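The **Motton cell** is a single-arm robot cell at the Trasumdale workshop, used to take drives and other small parts out of scrapped desktop computers and put parts back into them. It has been called an "autonomous disassembly line" in the workshop's own leaflets. The description is generous. The cell works on one computer at a time, on a table that a person has loaded, and its upkeep takes up a good share of the working day.

## Layout

The cell is built around a slatted aluminum table. A computer goes on it lying on its side, with the side panel already off. Panels are removed by hand, and no version of the cell has attempted that job. To the left of the computer is the fixture tray, a gray plate with rows of raised pegs, blocks and slots that hold parts upright where the gripper can reach them. The arm is a white collaborative model fitted with a black gripper.
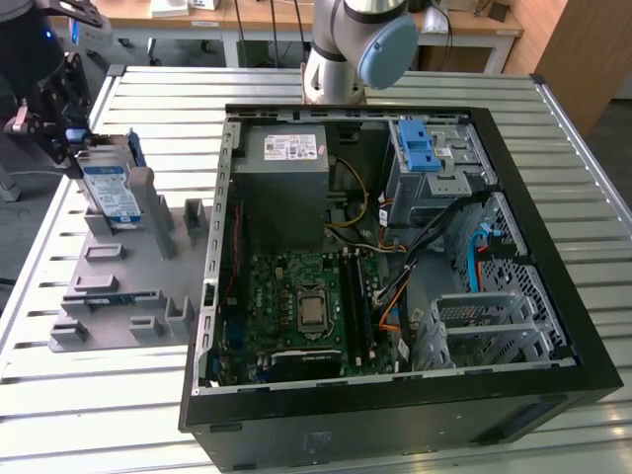
*Hard drive standing in the fixture tray, gripper at its top edge, with an opened tower beside it.*

Kang, the integrator that supplied the cell, says that any common desktop case can be placed on the table "without special preparation." The setup sheet kept at Trasumdale says otherwise. It asks for the case to be pushed against two stops, for loose cables to be tucked away from the drive cage, and for the drive handle to be checked by hand for free movement. If those steps count as preparation, the claim is hard to defend.

## Setup

The first setup was done in November by Kristaps Grīnberga and Ieva Zariņš. Their notes are the main source for what follows, and they are uneven. The section on the tray is careful. The section on gripping force is one line long and refers to a table that is missing from the file.

The usual order of work is:

1. Clean the table slats and the underside of the fixture tray.
2. Bolt the tray down and check it for rocking at each corner.
3. Move the arm slowly to the taught points with the fingers empty.
4. Repeat with a scrap drive in the fingers.
5. Load a computer and run the drive sequence at reduced speed, with a hand near the stop button.

Step 3 is the one most often skipped. Aivar Grīnberga, who wrote the later revision of the sheet, put the blame for most bad picks on it, though he gave no count, and the log does not sort faults by cause.

### The Gukow board

Long plastic parts are handled through a second fixture, a pale gray board of raised rectangular holders fixed to a ribbed metal panel. The workshop calls it the Gukow board. It gives the arm somewhere to push a part in end first, and it doubles as a check on finger alignment. A part that enters its holder straight suggests that the fingers are closing evenly. A part that leans suggests that one side is worn or that the board has moved. 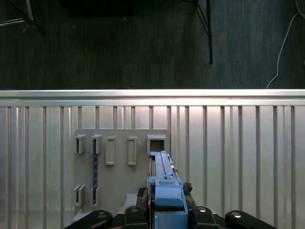
The trouble with this check is that it cannot tell those two causes apart. Zariņš recommended measuring the board against the table edge before touching the fingers. The later sheet reverses the order and gives no reason. Both versions are still taped up in the workshop, and operators appear to follow whichever they learned first.

The often-repeated figure of 2809 insertions without a fault comes from Kang's acceptance report. The report does not say whether retries were counted as faults, or whether the same part was used throughout. It should be treated as a supplier's number until someone publishes the log.

## Routine care

The gripper gets the most attention. Its fingers are wiped down at the start of each shift, and the pivots and screws are checked for play every 100 cycles. That interval was copied from the supplier's manual. Rasa Luik tried a longer one for 15 days and found no difference, but the trial was short and the cell was idle for part of it.

Cables inside the computer are the other steady source of work. Power and data leads run close to the drive cage in many towers, and a finger that comes down slightly off its path can press on one or drag it along. The setup sheet lists three things to look at before each run:

- whether any data cable lies across the drive handle
- whether the main cable bundle is tied back
- whether labels on the cables stand up high enough to catch a finger

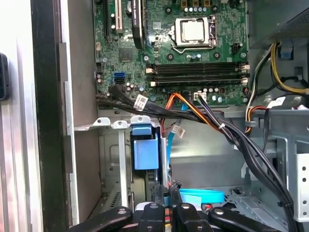 ## Repair

Repairs recorded so far have been minor: replaced finger screws, a tray peg that was glued back on, and one new gripper cable. The peg is worth noting. It was glued in the wrong position, nearly a full slot width off, and the cell went on working after the taught point was moved to match. A replacement tray would now fail with the current program. This is not mentioned in the handover notes, and anyone fitting a new tray should reteach that row first.

After any repair to the gripper, the written rule is to run 15 dry approaches into an open case before a drive is picked. A dry approach means that the fingers go down toward the drive handle and come back without closing. Lesego Radebe has argued that the rule tests very little, as a loose finger tends to show itself only under load. The rule has stayed in place, and nothing in the file answers her point. 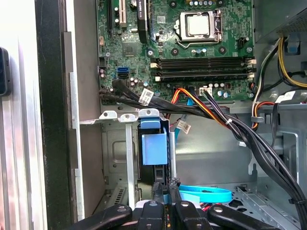
**Can the cell be left to run without an operator?**

The supplier says it can, for short periods, but the workshop does not allow it. Someone has to load each computer, clear the cables and look at the first pick after every change of case type.

## Reliability claims

No independent test of the Motton cell was known as of 20/12/2024. Published statements about its speed and success rate all trace back to Kang or to people employed at Trasumdale. Times quoted per computer usually leave out panel removal, loading and cable clearing, so they should not be compared with times for manual work.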